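Saturday, late morning

Back on the sweater folding set for Sowah, and I'm writing this down while it's still fresh, partly for me and partly for Ohemaa, who will want to know why the folder has grown so much. We are at 3102 demonstrations now with the hand-held gripper, all in bedrooms, and I finally trained the policy two ways on the same data to see whether the sleeve-first rule earns its keep.

Quick reminder of the rule: the sleeve gets brought in toward the body before anything else is touched, and the hem comes last. In the older Clerel recordings everyone folded however they liked (me included, I'm afraid!) and the policy seemed to dither between habits.
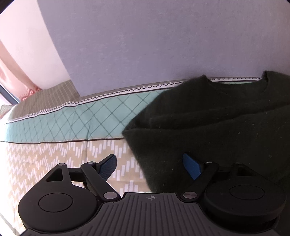 So, the result. With free-order demos the arm finished 2 folds out of 13 tries. With sleeve-first only, it finished 8 out of 13, same garment, same starting poses. I was so pleased I ran upstairs to tell someone and found the whole floor at lunch -- oh well.

Before we get carried away, the sleeve-first demos are also the newer ones, and I think we've all gotten smoother with practice. Ohemaa Osei suggested re-recording a small free-order batch now, with our current hands so to speak, and I'd like to do that before anything goes in the Brodari write-up. Still to check: grip width logging on the knits.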